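Wendau Service Robotics
Products > Household and Workroom Arms > Rollia

Rollia Tabletop Arm

Overview
Specification
Suitability by task
Supply and support

Overview

Rollia is a jointed arm with a two-finger gripper, intended for the sorting and clearing of tabletops. It is supplied to care homes, teaching kitchens, packing rooms and research groups that wish to find out which of their daily chores can be handed to a machine and which cannot.

Wendau is often asked whether an arm of this kind is ready for the ordinary home. The company's position, last reviewed in February 2019, is that it is ready for a small number of jobs on a prepared table and under the eye of a trained person. It is not offered for unattended use in private households. Purchasers are asked to read the section on suitability before placing an order.

Specification

Joints: 7
Maximum load at the gripper: 3 kg
Mass of arm without base: 38 kg
Operating software: Rillix, licence included with the arm
Housing: white with dark grey panels
Mounting: fixed base or weighted stand, to be stated on order
Power: mains supply, lead fitted for country of delivery
Gripper pads: replaceable, one spare set supplied

Suitability by task

The notes that follow were prepared by Frida Ravn and Baldur Ravn of the applications department. Each task was attempted 200 times with the standard gripper and the standard pads, and the tables were laid by staff who had no part in programming the arm.

Picking up a single rigid item. Suitable. Cups, small boxes and closed jars are lifted and set down dependably where there is clear space on both sides for the fingers. Thin-walled glasses should be left to staff.

Clearing a mixed table. Suitable with supervision. The arm works through separate objects in turn, but it slows noticeably where items touch one another or where one stands in front of another. A person clearing the same table will finish well before it. Customers who have bought Rollia chiefly to save time on this task have been disappointed, and the sales office will say so when asked.

Sorting by kind. Suitable with supervision, once the items have been taught. Teaching is carried out in Rillix by showing each object to the camera in several positions. Objects of strong, even colour are learned fastest. Pale items on a pale table are learned slowly – a darker table covering helps a good deal.

Handling fruit and vegetables. Limited. Firm produce may be moved at the lowest grip setting. Soft or ripe produce is marked too often for the task to be recommended, and leaves and stalks are apt to be missed.

Loading a dishwasher. Not suitable at present. Plates can be lifted, but placing them in a rack that has shifted, or that is already part full, remains beyond what Wendau is prepared to support.

Folding cloths and towels. Not suitable. Development continues under Signe Nørgaard and no date for release has been set.

Wiping down. Not suitable with the standard gripper. A pad holder is on trial with a few existing customers and is not yet on general sale.

Table and lighting

The work surface should be level, firmly fixed and free from strong glare. Wendau recommends a plain backdrop on the sides facing windows, as moving shapes behind the table reduce the accuracy of the camera. Cables should be led away behind the arm and kept out of its sweep. A clear strip should be left along the front edge so that an operator can reach in after the arm has been stopped.

The table shown with this section is typical of the mixed clearing task. A yellow-green cup stands directly behind the gripper, with a small white item close beside it on the pale surface, and a bright red, round item lies on the far side of the wrist near an open brown box or tray.
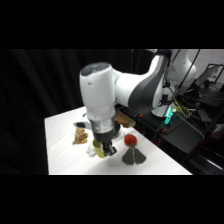
Supply and support

Rollia is sold directly by Wendau and, for schools and colleges, through Owusu. Delivery includes installation and a day's instruction for two members of staff. Technical questions should be addressed to Kaj Ásgeirsdóttir, and requests for a demonstration or a written quotation to Eilidh Urquhart in the sales office. Those asking for a demonstration should send a list of the objects they expect the arm to handle.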